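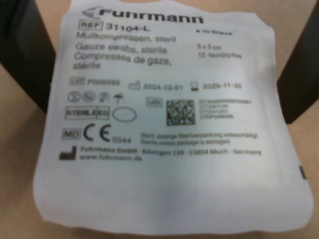

gauze swab pouch between the fingers, wrist cam, label side to the camera

Thread: thin pouches, how many grasps per item before you move on?

gritbin_tom4
doing the medical supplies set for the Grinmont picking project. paper/film pouches, these are Fuhrmann gauze swabs, 5 x 5 cm, 12 ply. Teleop, two finger gripper, tan table top. I'm at 200 episodes on this one item and the policy still goes for the middle and crumples it. More of the same or switch items? Have 8 pouch types on the shelf

servo_soup
switch. 200 of one pouch is plenty, it's learning your pouch not pouches

lowtorque
disagree. we did the Arnaud set with lots of items and few episodes each and it was mush. Got 3165 episodes and it couldnt pick a single one cleanly. depth first, then spread out

servo_soup
how much did you vary the start pose tho

lowtorque
not enough, fair. still think it was the item count

gritbin_tom4
start pose is random-ish. I toss it. Always label up though, hmm

pelican_case
label up every time is your problem imo. Bottom half of that pouch is plain white with soft wrinkles, top half is all print. If it only ever sees text it'll hang on to the text. Flip half of them

servo_soup
+1 flip them

gritbin_tom4
film side is shiny under my lamp, camera hates it

pelican_case
then it REALLY needs to be in the data. warehouse lights arent going to be nicer than your lamp

kr_bench
different question, are you logging the catalog no. per episode? I can read 31104-L and the lot in your pic, and there's a DataMatrix. Just scan the thing before you start. We typed ours by hand at Clorkisside and had to relabel 3859 episodes in October. never again

gritbin_tom4
item name only right now. "gauze small"

kr_bench
nooo. put the REF in. And the size as its own field

lowtorque
lot number is overkill for grasping

kr_bench
costs nothing if you scan. if they change the film between lots you'll want it

lowtorque
when has that ever mattered

kr_bench
for us, once. thats enough

mudflap_ai
Also do not keep reusing the same pouch for all 200. They go soft. Every edge gets bent and then the policy only knows bent ones. Rotate in fresh ones, keep the worn ones in a seperate bin and tag them worn

gritbin_tom4
been using the same few all week. ugh

servo_soup
keep the data, just tag it

mudflap_ai
yea dont delete. and write on the worn bin that they're for the robot only. label says sterile unless package is damaged, so don't let those wander back to a first aid box

pelican_case
what fingertips? black on black is hard to see in the pic

gritbin_tom4
stock ones. was going to try the softer pads from the Griltitby kit but didn't want to change hardware mid set

lowtorque
don't. finish the set first

gritbin_tom4
ok plan: REF + worn/fresh tag, flip half, on to the next pouch type tomorrow. will post success rates when the retrain is done

servo_soup
post the failures too pls, esp the film side ones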